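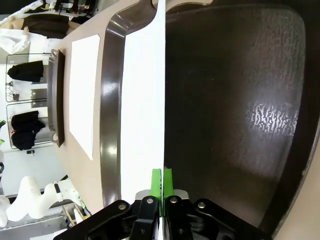
Jukent Community Sports Sponsorship Team – Newsletter

Stodgate Softball Cup: we're in again

Quick one as entries open today, 8 October 2025. Jukent is back as main sponsor of the Stodgate Cup, two more seasons signed. Same field, same format mostly, new scoreboard (finally). Stinel are doing the uniforms this time. Samples came in last week, the blue is a bit brighter than on the order form but the teams seem to like it.

What's different this year. Women's bracket gets its own final under the lights, not squeezed in before lunch like last time. Under-14s move to the Chu Park diamonds – better parking, shorter walk to the restrooms, less shade so bring hats. 27 teams have said yes so far. A few still owe us a roster, you know who you are.

Entry fee is 45 dollars per team, goes straight to umpires and field prep. Please dont send cash with the kids. Pay at the desk or mail a check to the Stodgate office.

Staff tickets: 600 set aside for Jukent employees and families. Ask your site office, first come first served, and please only take what you'll use. Last year's stand had whole rows of empty seats for the early games and it looked bad on the local news.

Helpers wanted for the gate, the snack stand and the scoreboard (training given, it's easier than it looks). Shifts are short. You get a cap and a lunch voucher.

Rain plan – games slide to the next morning, finals stay put if at all possible. Updates go on the Stodgate league page first, then to your team captain. Calling the front desk wont get you an answer any faster.

Full schedule in the next issue, once the bracket is drawn. Roster changes after the draw need a note from the coach.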